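Kit repacking as a benchmark: are we there yet?
Forum: Manipulation and Shop Automation

dhinds
Posted 2025-12-06
Task is a molded tool case with fitted recesses: claw hammer, pliers, tape measure. Arm has to take a tool out and put it back flush.

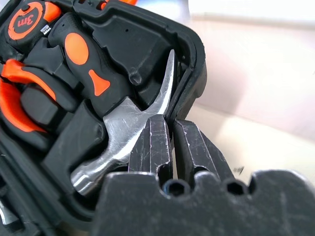 Since September we have logged 2,435 attempts on the Stidthorpe bench, 952 of them on the hammer alone. Removal is close to solved. Reinsertion is where the hours go. The polished head throws reflections that confuse depth, and the rubber grip drags on the slot walls if yaw is off by more than 5 degrees.
– Digby Hinds

gokgate_ray
What counts as a success? If the lid has to close, say so. Half the numbers I see quoted for this sort of job count "tool touching recess" as done.

dhinds
Lid closes without force. Operator checks by hand.

whitelaw7
Then I don't see the point. A person repacks that case in about 5 seconds while talking to someone. Put the money into a better tool board and skip the insert.

bundell_shop
Disagree with whitelaw7. Rental counters get cases back in a mess all day and you can't tell the customer to switch to a board. Slow is fine if it runs overnight.

whitelaw7
Slow is fine until it jams a hammer crosswise and sits there until morning. Who clears it?

gokgate_ray
Force limit and a retry, same as any peg-in-hole job. I'd worry more about the pliers. Two handles that can swing open change the shape you are inserting.

dhinds
Correct, pliers are worse. We close them against a fixture first, and I count that as cheating for a household claim. For a shop floor I'd accept it.

bundell_shop
Which finger pads? Bare fingers on a smooth head slip for us unless we grip near the claw.

dhinds
Bare for now. Will post the pad comparison in a separate thread.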